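Speaker notes: What the melting point doesn't tell you
Auður Damgaard
Spring teaching meeting, Stukthorpe, 05/06/2018

Opening (keep it short, they'll have just had coffee)

Thank Emiliano Carrasco for the invitation. He asked for a talk on good practice in the first-year chemistry lab. I said I'd rather talk about a practice I have doubts about, and he was kind enough to say yes.

Ask for a show of hands: who still has students write "the melting point was sharp, so the sample is pure" in their lab reports? Wait. Most hands will go up. Mine too, until last year.

Slide 2: What we teach

A pure solid melts over a narrow range. An impurity lowers the melting point and spreads the range. Fine so far. Students learn this in week one and can repeat it in their sleep.

Then we turn it around. Narrow range, therefore pure. That step doesn't follow, and we let it through because it makes the report easy to grade.

Slide 3: Where it goes wrong

Eutectic mixtures. Two solids mixed in just the right proportion melt sharply, like a single compound. Draw the phase diagram on the board, don't use the printed one, the labels are too small past the third row.

Insoluble stuff. Sand in your benzoic acid won't shift the melting point in any way a student will catch. It doesn't dissolve in the melt, so it doesn't count as far as the theory goes. The sample is still dirty.

Heating rate. Go too fast and the thermometer lags or the sample does, depending on the setup. Students always go too fast. They have a bus to catch.

Slide 4: The Stukthorpe reports

We went back through 1139 old first-year reports. Of these, 614 claimed the product was pure on the melting range alone. No mixed melting point, no TLC plate, nothing else.

Pause here. Someone will say that first-years can't be expected to run a second test. A TLC plate takes a few minutes. I don't buy it.

Be fair, though: reports are what students wrote down, and some may have done more than they wrote. I can't tell from the paper. Say so before someone in the back row does.

Slide 5: The Clisent meters

Last March we got automatic melting point meters. The sales pitch was that they'd take human error out. I was doubtful then and I still am. The meter gives a number with a decimal place, and students trust the decimal place. When two groups on the same meter disagreed, both blamed the capillary tube.

Nothing wrong with the machine as such. It measures when light gets through the sample. Whether the tube was packed well is still up to the person who packed it.
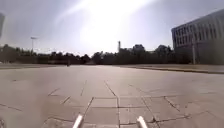
If the slide is slow to change, keep talking. The point to get across is that a better reading of the wrong quantity doesn't help us. We wanted to know about purity and we bought a nicer thermometer.

Slide 6: What I'd try

Mixed melting points come back in. Grind the product with a known sample, run it next to the two on their own, look for a drop. It's old, it's cheap, and it makes students think about what the number means.

Change the wording in the handout. "Consistent with" in place of "proves." The Bermúdez handout already does this and their students seem to cope.

Give out 3 unlabeled samples, one of them a eutectic, and let the students be wrong about it. I expect complaints.

I have no good data yet that any of this makes better chemists. One year, one course, one grader (me). Don't oversell it.

Slide 7: Likely questions

"Isn't this too fussy for first-years?" Maybe. But we grade them on the conclusion, so the conclusion should hold up.

"What about the Dostitz survey?" They sent out 2000 forms asking students how confident they felt in the lab. Confidence isn't what I'm asking about. The students who wrote "pure" were very confident.

"Can we have the slides?" Yes, after I fix the typo on slide 3.

Leave ten minutes. Emiliano wants the room back on time.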